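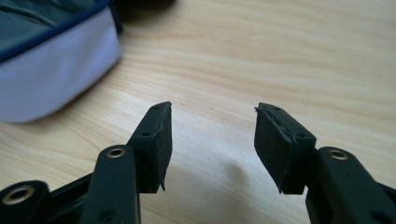 ## Slide 1: Pads

(Let the room look for a moment before talking.)

- Both pads are coming apart. Left one is frayed down the inner edge, right one has a strip lifting at the top corner.
- Start with this because most talks about home-built grippers start with a clean render, and I've sat through plenty of those.
- The rest of the tool is holding up fine. Arms, links, brass eyelets at the joints, no complaints worth your time. The part that touches things is the part that goes.
- Ask: who here has built one? Who has replaced the pads? (Expect far fewer hands for the second.)

## Slide 2: What I was promised

- The plans are called Ramine. Free to download, nicely drawn, and the page says a careful beginner can finish in a weekend.
- Took me until May. I had a day job and a bad first set of links, so knock some of that off if you like.
- The page also says the pads are "a wear item." It gives no idea how much wear. Days? Years? A wear item with no number next to it is a guess somebody typed up.
- My build is hand-held. You squeeze, the fingers close. No motors. People hear "robot" and picture more than that, so say it early.

## Slide 3: The log

- I kept a tally sheet taped inside a cupboard door at the Vasby workshop. One mark per grasp. Dull work, and I missed some.
- First set of pads: 305 grasps before I saw an edge coming up.
- Total on the sheet when I wrote these notes: 3289.
- Do NOT let anyone turn this into a lifespan figure. One tool, one pair of hands, a mixed bag of objects. If somebody quotes 305 back at me in the questions, say this again, slower.
- I changed the surface material partway through and didn't mark the sheet. Own up to it. It means the later numbers can't be compared with the early ones, and I would tear into another speaker for that.

## Slide 4: Why the edges

My best guess, and please say "guess" out loud:

- The pads tilt in toward each other. When they close on something thin, the load lands on an edge before the faces meet.
- Cut edges of soft sheet are weak anyway. I cut mine with a craft knife and they were never square.
- Glue. I used whatever was on the shelf, and it stopped short of the corners on at least one set.
- I can't separate these three. A proper test would change one at a time. I changed all of them at once, got a bit more life, and felt clever for an evening.

The two sides don't wear the same way either. I had a lovely theory about being right-handed, then swapped the pads over and the theory fell apart. Skip this if short on time.

## Slide 5: Fixes people suggested

- **Wrap it in tape.** Works for an afternoon. Then the tape creeps and you're picking fluff out of the glue.
- **Harder rubber.** Lasts longer, drops more. The folks on the Laskowska build swear by it. They pick up blocks. Try a sock.
- **Print the whole finger soft.** I've seen the clips. I'd like to see the finger after a month of use.
- **Screw-on pads.** Two small holes in each block, so spares can go on without scraping glue. I like this one best, and I still think it dodges the question. Quick to replace is a different thing from lasting.

(If someone brings up Sorau pads: I haven't used them. Don't guess at what they cost.)

## Slide 6: Should you build one?

- If you like building, yes. It's a pleasant project and the brass fittings go in with a very good click.
- If you want to gather grasps for some bigger automation plan, price in the pads first, and your own time peeling off the old ones. I spent some 6 hours on that alone.
- Ask whoever is selling you the plan for a picture of their tool after heavy use. See what comes back.

## Questions

- "Why not motors?" Because I haven't got this part right yet.
- "Can we have the files?" Mine are the stock Ramine files with fatter links. Happy to share, no promises about fit.
- "What surface are you using now?" Describe it, then pass round the spare pads. Get them back before the break.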